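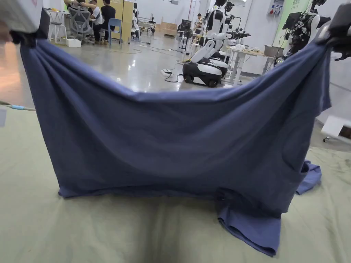 Blue cloth held by its upper corners.

Section 4: Washing and Drying Bed Linen and Everyday Cottons

This section applies to the Huvham washer and the Koppel vented dryer when installed as a stacked pair. If your dryer was bought separately, check the rating plate inside the door before you start.

Before the first load

1. Remove the four shipping bolts from the rear of the washer. Keep them in case you move house.
2. Open both water valves and look for drips at the hose ends.
3. Run one empty cycle on Cottons with no detergent. Rinse water left from factory testing will drain out.
4. Set the water hardness in the Setup menu. The factory setting is 100 ppm.

Note: Units sold before June have the hardness setting under Service, item 21.

Sorting

5. Wash new dark items alone for the first few cycles. Blues and blacks give off the most dye.
6. Close zippers, empty pockets, and turn printed items inside out.
7. Load sheets one at a time, loosely. A sheet wrapped around the drum post will throw the load off balance and the washer will stop with code 103.

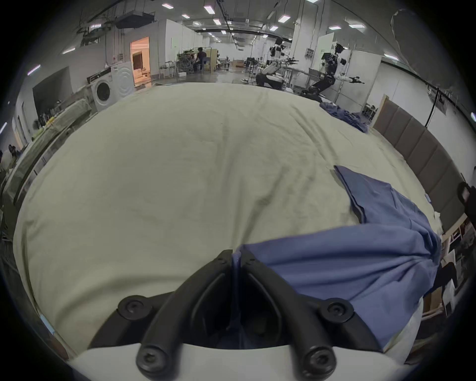

If code 103 comes up more than once in the same load, press Pause, wait for the door to unlock, and pull the load apart by hand. Take out one large item if the drum is more than three-quarters full – a fitted sheet often traps smaller pieces in its corners. Press Start to resume. The cycle picks up where it stopped, and you do not need to add detergent.

Caution: Do not force the door. The lock can take over two minutes to release after a hot wash.

Drying

8. Clean the lint screen before every load.
9. Shake out each item as you move it to the dryer.
10. Choose Cottons Medium for sheets and shirts, Low for anything with elastic.
11. Remove the load when the tone sounds. Items left in the warm drum will crease. 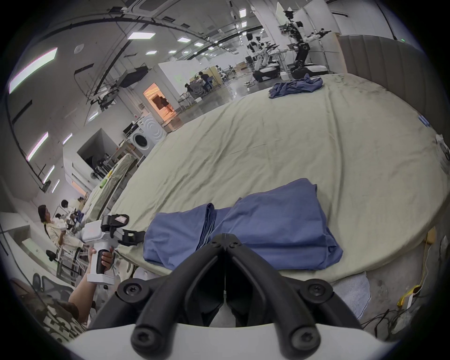 Can I use dryer sheets with the moisture sensor?
Use them sparingly. They leave a film on the two metal strips inside the drum, and the dryer may then stop early. Wipe the strips once a month with a cloth and a little white vinegar, and let them dry before the next load.

Replacement parts

Lint screens are sold under part number 356 through Forgate dealers. Hoses and the Totent stacking bracket are ordered separately. Have the model number ready when you call – it is printed on the label inside the washer door.

Section revised Sep 24, 2018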